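Clallow two-arm table kit: pictures and notes from our trial

We are a small workshop for packing and light assembly, and this page is for the people who asked us how the Clallow kit is in daily use. We had it on a trial rental from Gulyás, the dealer. I am Paavo Harju and I wrote the text. Modupe Uzor corrected the parts where I remembered it wrong.

The kit is offered for handling of small objects on a normal table. Our interest was in light things which are easy to crush, so the trial was mostly paper cups.

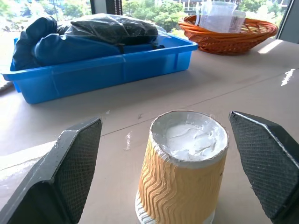 Fingers open, with a paper cup between them. The mesh pads are on the inner faces.

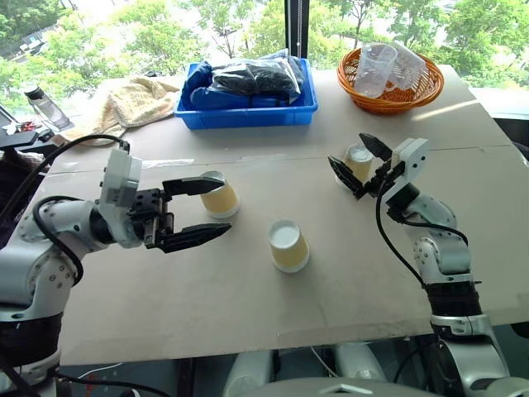
Both arms over the table, and three cups to work with.

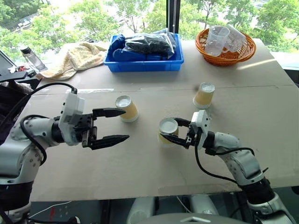 A cup between the fingers of the right gripper. The left gripper is open.

The rental was for two weeks and it included one day of instruction at our place. Ruben Cuypers came from Gulyás for this day. He was patient with us and he did not try to sell the larger package, which I appreciated very much. The mounting took most of the morning. After this, the start in the morning is 30 minutes if you do all the checks in the manual, and we did them all every day.

What we liked

The pads hold a paper cup with very little force. In the first days we used the factory setting and the cups got a small fold in the side. Abimbola Odukoya reduced the closing force step by step until the fold was gone, and we wrote this value on the wall. A cup with a ripple sleeve needs a different value from a plain one – the sleeve gives way a little before the cup does. The software can save a value for each kind of object, and changing between them is quick.

Teaching by hand is also good. You take the arm, you move it to the place, you press the button. Danjuma Odukoya had never worked with such a machine and on his second day he was making his own sequences. Some were better than mine.

The arms are quiet. We could talk on the phone at the next table.

What we liked less

The cables. They run on the outside of the arms in loose curves, and when an arm turns far to the back you must think where the cable will go. Once ours caught on the edge of a box and pulled it down. Gulyás sells cable clips for this, but they are not in the rental price, and I think they should be.

The two arms know each other's position but they are very polite. If both must go to the middle of the table, one waits until the other is completely away. It is safe, but it is slow. Ruben told us there is a setting for a smaller distance, and that it is locked in the rental version.

The manual has 112 pages and no index. The chapter on error messages gives the number of the error and a name, and often no advice. For error 6 we had to call two times. The person on the phone was friendly and knew the answer immediately, so the information exists somewhere – please print it.

Cleaning of the pads is with a dry brush only. Dust from cardboard goes into the mesh and the grip becomes weaker before you can see any dirt. We brushed them at lunch and again in the evening.

Compared with the Gadov arm

Several people wrote to ask about this. We had a single Gadov arm in May, also rented. It is stronger and it reaches farther, and for boxes I would take it again. For cups and thin plastic it was too rough for us, and we never found a good setting. It has its cables inside, and I missed that during the whole Clallow trial.

Practical points if you want to rent

Ask for the second set of finger pads at the time of the order. Later it is sent separately and you pay the delivery.

The table must be heavy or fixed to the floor. Ours was neither on the first day, and it walked a little during fast movements.

Daylight from a window was no problem for the hand-taught sequences. I cannot say anything about the camera functions, we did not test them.

Bring your own objects to the instruction day, the real ones and plenty of them. We wasted an hour with the foam blocks from the box.

We have asked Gulyás for a price for a longer rental, with the clips and the unlocked setting included. Modupe is also waiting for an offer from Brakov for a similar kit. When we have both papers I will add the comparison on this page.

Last change: Thursday, September 19, 2024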